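Hand-guided or remote demonstrations for a long-handled tool: the handle turns in the gripper

Posted in: Teaching by Demonstration > Grippers and Grasping
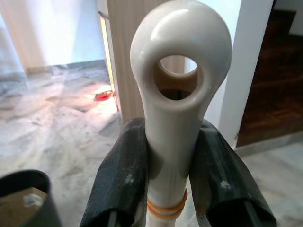
Grip on the shaft just below the loop, with the two orange bands lower down.

Submitted by Imani Nyanda

Our training center is preparing a set of demonstrations in which an arm picks up a household tool by its handle, carries it across a room and returns it to its holder. The handle is white plastic with a smooth, round shaft and a loop at the top. The demonstrations are recorded by remote control with a Trasten hand controller, and the view from the wrist camera is stored together with the finger position and the arm position.

The difficulty concerns the shaft. When the operator lifts the tool straight up, the grip holds. When the operator turns the wrist to bring the tool level, the shaft rotates between the fingers, and the head of the tool ends up pointing in a different direction from one recording to the next. We have placed two rubber bands on the shaft in the hope that they would add friction, but the operators prefer to close the fingers above them, where the loop begins to widen and gives them something to aim at.

I would be grateful for guidance on two matters. First, should the operators be required to grasp over the bands, or should the bands be moved? Second, would the demonstrations be more consistent if they were given by hand, with the operator holding the arm itself and guiding it through the motion? We have 543 recordings at present and would prefer to keep as many as possible.

Kimutai Kirui

In response to the first matter, I recommend that the bands be moved to the place where the operators already grasp. Operators working by remote control rely on a visual target, and the base of a loop is a good one. A written rule that asks them to aim lower, at a plain section of the shaft, will be followed for a short time and then forgotten. Slide both bands up until the finger pads close over them, leave a small space between the two, and mark the position with a pencil so that it can be restored if they shift.

Please note that this changes the appearance of the tool in the wrist camera view. Recordings made before and after the change should be labeled as separate groups. They may be used together in training, but if results are poor you will want to be able to take one group out.

Bands will reduce the rotation but may not stop it. A round shaft held by two fingers can turn whenever the weight is far from the grip. Ask the operators to turn the wrist slowly and to pause before the turn begins. At our site in Ornlow we also ask them to begin with the hole in the loop facing the wrist camera. The hole then serves as an indicator: if it narrows in the view during the turn, the handle has rotated, and the recording can be set aside.

As for the 543 recordings, I would not discard them. Review the final part of each one and keep those in which the head reaches the holder in the correct direction. Those in which the operator noticed the rotation and corrected it are also of value — a model that has seen only perfect grasps has no basis for recovering from a poor one.

Njoroge Okoth

Hand guiding is better in my experience. You feel the weight of the tool and you slow down without being told. We changed over in December and would not go back.

Check your finger covers as well. Dust on the surface makes a large difference with smooth plastic. Wipe them with a damp cloth and let them dry fully before recording.

Upendo Kashindye

I would add a caution to the previous reply. Hand guiding gives smooth motion, but the operator's hands and forearms may enter the wrist camera view, and they will not be there when the arm works alone. If the model is to learn from camera images, this must be addressed. The method used in the Odera course is to guide the arm by hand once, save the path, and have the arm repeat it unattended while the cameras record. The tool must be returned to the same starting position before the repeat, and the path will suit only that position. For a task that crosses a room, where the starting point is likely to vary, remote control remains the more practical choice.

It may also be worth checking the closing force. Some controllers reduce it when the operator relaxes the trigger, even slightly, and a wrist turn is precisely when this tends to happen. If yours offers a setting that holds the grip until it is released on purpose, please try it before making further changes to the handle.

Related topics
Choosing a wrist camera angle for narrow objects
When to keep a failed demonstration
Gandard arm: resetting the home position between recordings
Labeling recordings by operator and session
Finger covers: cleaning and replacement

Contact the moderators | Terms of use | Back to top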